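Teaching a two-armed robot by remote control: recording a pick-and-place task

Farnside workshop notes, part 2
Last revised 25 June 2018

Part 1 covered mounting the arms and setting the joint limits. These notes deal with recording demonstrations: an operator wears tracked gloves, the robot copies the operator's hands, and the joint positions are stored along with the head camera view. The recordings are used later to train a controller that does the task unaided.

The procedure assumes two arms with five-fingered hands and a camera at head height. It will work with simple two-finger grippers if the section on finger mapping is skipped.

What you need

The robot, powered and homed.
A pair of tracked gloves, or a handheld controller for each arm.
A recording machine with at least 17 GB of free disk space.
A table that does not rock.
Objects for the task.
A second person at the emergency stop.

The second person should have no other job during a take. Reading out a script or resetting objects can be done between takes, with the arms held.

Step 1. Write the task down

Write one sentence that says what is at the start, what moves, and what is true at the end. "Put the bread roll on the plate with the right hand" is sufficient. "Tidy the food" is not, because two operators will do it in two different ways and the recordings will disagree.

State which hand does the work and what the other hand does meanwhile. An idle hand still produces data. If it drifts about, the controller will learn to drift.

Step 2. Set out the table

Put every object where both the camera and the working hand can reach it. Check reach by driving the hand to the object slowly before recording anything. An elbow close to its limit will stall part way through a lift.

Leave a hand's width between objects for the first set of takes. Crowded layouts come later, once the operator can complete the open layout without a failed grasp. Glossy and transparent objects are useful in the background from the start, as they give the vision side something difficult to ignore.

Do not mark the table with tape. The controller may learn the tape. If positions must be repeated, use a paper template, set the objects down and take the template away.

Step 3. Match the hands

Hold both hands open in the gloves, palms facing each other, and press Align. The software stores this as the zero pose. Then close each finger in turn and watch the robot finger. There are two common faults:

The finger moves but does not close fully. Raise the scale value for that finger in steps of 2 until the tip meets the thumb.

The thumb swings across the palm too early. Human thumbs rotate more freely than the robot's, so reduce the rotation gain and leave the bend gain alone.

Repeat the alignment whenever a glove is taken off. A glove put back on never sits in quite the same place.

Step 4. Rehearse without recording

Run the task three times at half speed. The operator should look at the head camera view on the monitor and keep their eyes off the robot. An operator who watches the arms directly uses depth that the camera does not have, and the resulting demonstrations contain corrections the controller cannot explain from its own input.

Approach long objects from the end or from above, and decide which before recording. On a plate of fruit, pay attention to the thumb. It projects sideways from the hand and reaches an object before the fingertips do.
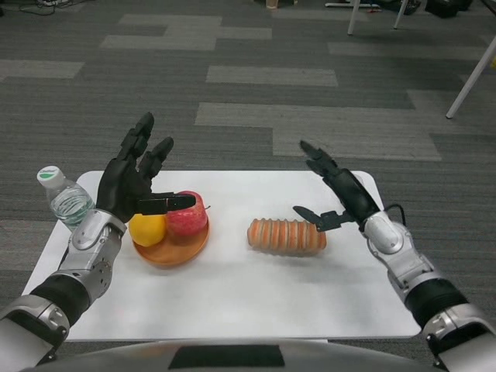 Thongchai Boonyarit disagrees with the advice on thumbs, and wrote to us that he locks the thumb completely for the first hundred or so takes, grasps with four fingers against a fixed post, and frees it only when the arm motion is clean. He finds that new operators then concentrate on the wrist, where most of their errors are.

We have tried this with the Brisex gloves and it does shorten training for the operator. The drawback is that takes with a locked thumb should not be mixed with takes where it moves. Store them in separate folders and label them.

Step 5. Record

1. Both hands go to the ready pose, open and clear of the objects.
2. The second person says "clear" and steps back.
3. The operator presses the foot pedal. Recording starts on the press.
4. Wait one second without moving.
5. Carry out the task at an even speed.
6. Return to the ready pose and wait one second.
7. Press the pedal again.

A take of this kind should last no more than 12 seconds. Longer takes usually contain a hesitation. If the operator hesitates, finish the motion, stop the recording and mark it as a reject. Do not go back and try the grasp again inside the same take unless recovery from a missed grasp is what you are recording.

Move the objects a little between takes. A few centimetres in any direction and a small turn are enough. Change the order of the objects on the table every twenty takes.

Step 6. Check the recordings

Play back one take in every ten at full speed. Look for the following:

Frames where the hand hides the object entirely for more than a second.
Jumps in the wrist angle, usually caused by lost glove tracking.
Drift between the camera clock and the joint clock. The maximum we accept is 17 milliseconds.
Takes that begin with the hand already moving.

The Procházka viewer shows the joint traces under the video and is the quickest way to find jumps. It does not read compressed logs, so unpack them first.

How many takes

For a single object and a single target, we had a usable controller from 3000 takes spread over several operators. The Clindside task, with two hands and a handover, needed more and was still unreliable at the handover itself. Adding operators helped more than adding takes from the same operator.

Problems

The arm lags behind the operator. Check the smoothing filter. It is set high by default and can be halved for slow table work.

The hand trembles when held still. The filter is now too low. Raise it one step.

A fingertip catches the rim of the plate. Raise the release height and open the hand before lowering the wrist fully.

A finger motor reports excess current. Stop, open the hand with the release command and let the motor rest for five minutes. Do not pull the finger open by hand while power is on.

Cable snags at the wrist. Refit the cable with enough slack for a full turn in both directions, then repeat the reach check in Step 2.

Part 3, on trimming takes and preparing them for training, will be added in August.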